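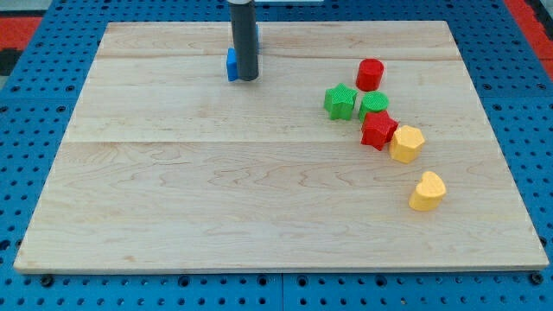 Clostirport, 27 Apr 2026

6. Comparing Grippers on the Block Board

6.1 Scope

This section covers mounting a gripper on the Weveo arm, teaching the board position, and running the block pick test. The same steps apply to the Badawi narrow-body gripper and to the standard two-finger gripper. Vacuum tools are covered in Section 7.

The test uses the maple board on the blue perforated base and the textured block set. The set includes cylinders, stars, a hexagon and a heart. Results from smooth blocks can't be compared with results from textured blocks and must be logged under a separate test name.

6.2 Before You Start

Check that the arm controller is running release 3847 or later. Earlier releases report finger position only at the end of a move, and the slip check in 6.5 will not run.

You will need:
Bimwood test board, maple
Block set, textured
Hex key, 4 mm
Gripper cable for the tool under test
Feeler gauge

CAUTION: Press the emergency stop and wait for the arm status light to turn off before you reach over the board.

6.3 Mounting the Gripper

1. Move the arm to the service position.
2. Press the emergency stop.
3. Fit the gripper to the tool flange. Line up the locating pin before tightening any screw.
4. Tighten the four flange screws in a cross pattern.
5. Connect the gripper cable. Leave enough slack for a half turn of the wrist in each direction.
6. Release the emergency stop and select the tool file that matches the gripper.
7. Open and close the gripper twice from the Tool page. The position readout must return to zero each time, within one count.

NOTE: Tool files set the distance from flange to fingertip. The Badawi file is set to 258 mm. If you have fitted extended fingertips, measure the distance and enter it by hand.

6.4 Teaching the Board

1. Check that the board lies flat on the base and does not rock. Tighten the corner bolts if needed. Do not shim the board.
2. Remove all blocks.
3. Jog the gripper until it points straight down over the near left corner of the board. Lower it at the slowest jog speed until the feeler gauge just drags under the fingertips.
4. Press Set Point 1.
5. Repeat at the near right corner for Point 2 and the far left corner for Point 3.
6. Raise the gripper to 107 mm above the board and press Set Clearance.

NOTE: The joints between the planks are not reference lines. Their position varies from board to board. Teach from the corners only.

CAUTION: After a tool change, always teach the board again. A clearance saved with a short gripper can drive a longer one into the wood.

6.5 Running the Pick Test

1. Place the blocks on the right side of the board, textured face up. Keep the left side clear for placing.
2. Set the target block upright, apart from the others.
3. On the Test page, select Single Pick and enter the block shape and color.
4. Set grip force to the lowest step.
5. Press Start. The gripper descends, closes, lifts to clearance height and holds for five seconds.
6. If the slip check fails, raise the force one step and repeat.
7. Record the lowest force that passes three times in a row.
8. Repeat for each shape, then run Cluster Pick with neighboring blocks nearly touching.

In Cluster Pick, record every contact with a neighboring block, even if the pick passes. Finger width shows up here more than in Single Pick. For stars, run each pick once across two points and once across the inner notches. For the heart, grip across the lobes first.

6.6 Reading the Results

The summary page gives a pass rate for each shape. A gripper needs 91 percent or better on every shape to be listed as suitable for mixed parts. Do not average across shapes.

Compare two grippers only if both were run with the same board, the same block set and the same approach speed. If the speed was changed between runs, the summary page marks the pair as Not Matched.

6.7 Faults

Slip check fails at all force steps: clean the fingertip pads and check for wear.
Block tips on approach: teach the board again, starting with Point 1.
Position readout drifts after closing: check the cable connector at the wrist.
Wrong block selected: confirm shape and color on the Test page. If both are correct, run the camera setup in Section 4.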